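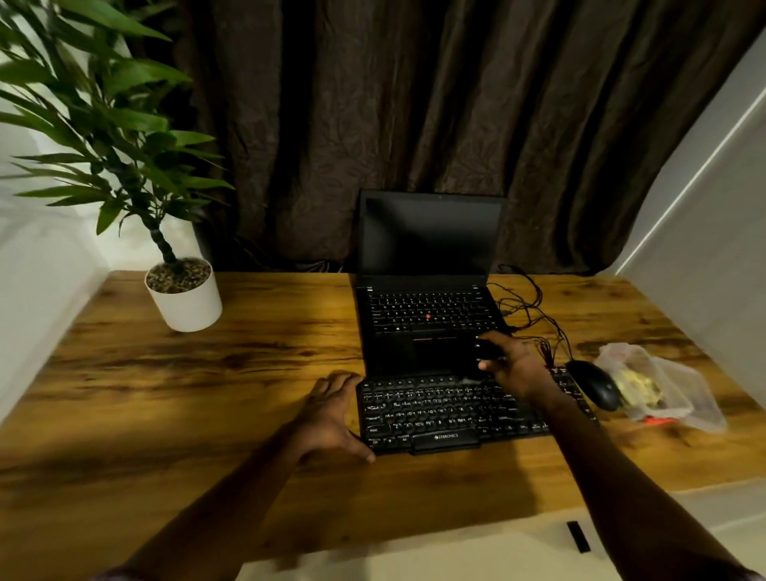 What went wrong with the Rendasine desk-cleaning set?

The left-hand contact labels in 27 of the 183 episodes were written as "idle" while the hand was holding the keyboard in place. A policy trained on those labels let go of the keyboard during a wiping stroke and pushed it into the open laptop behind it.

Rendasine Desk Cleaning, version 2

Status: corrected labels, released 17 April 2020. Version 1 is withdrawn. Do not train on it, and do not mix episodes from the two versions.

Contents

Head-camera video of a person cleaning items on a desk, with per-frame labels for each hand. Label values are idle, reach, brace, grip and wipe. There are 183 episodes. Video files are unchanged from version 1. Only the label files and the index differ.

Fault report

The fault appeared in February on the two-arm test bench at Hulwood. The right arm was running a wiping stroke along the keyboard. The left arm, which should have stayed in brace, switched to idle and retracted. With no holding force on the left end, the keyboard slid backward until its rear edge jammed against the laptop hinge. The right arm kept increasing force to finish the stroke and tripped the Masson force limiter at 80 N. Damage was limited to the hinge and three keycaps. The operator was outside the guard and was not hurt. 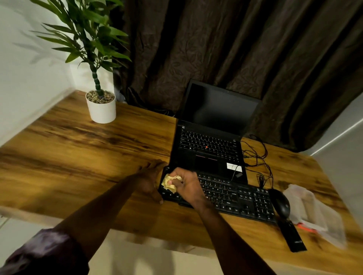

Brace labels in version 1 came from a motion threshold in the Aretti labeling tool. Any hand that stayed below the threshold for 2 seconds was set to idle, whatever it was touching. This works for a hand resting on bare desk. It fails when one hand wipes the upper-left keys with a yellow cloth and the other lies with its fingers spread on the near-left corner of the board, fingertips over the edge, because the steadying hand has little motion of its own. The threshold saw a still hand and the label said idle. Both hands are on the same object and both labels matter.

The error was missed in review. The check script compared label transitions against right-hand motion and never tested the left-hand track separately. Mean label accuracy stayed above the release limit because the affected spans are short.

What changed in version 2

The 27 affected episodes were relabeled by hand. A hand touching an object that the other hand is working on is now brace at any speed. The idle value is reserved for a hand with no object contact. The check script tests the left and right tracks separately and rejects any file where brace ends before the matching wipe ends.
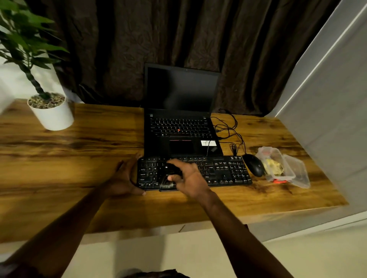 The index has a new column, brace_source, with the value "manual" for relabeled episodes and "tool" for the rest. Loaders that read columns by position will need an update. Loaders that read by name will run as before.

Known limits

Contact is judged from video alone. There is no force data, so brace says that a hand is holding an object and says nothing about how hard. Small items inside a closed grip are often hidden by the fingers, and their class is set to unknown. Background clutter was left in place, including cables, and some episodes contain motion blur.

Safety notes for users

Do not use the label track as the only condition for releasing a brace on hardware. The Hulwood bench now holds the left arm in place until the right arm reports zero contact force, and the force limit for wiping is set in the controller, outside the policy. Policies trained on version 1 should be retrained from the start. Fine-tuning on version 2 reduced early release in our tests and did not remove it.

Report label errors with the episode number, the frame range and the hand.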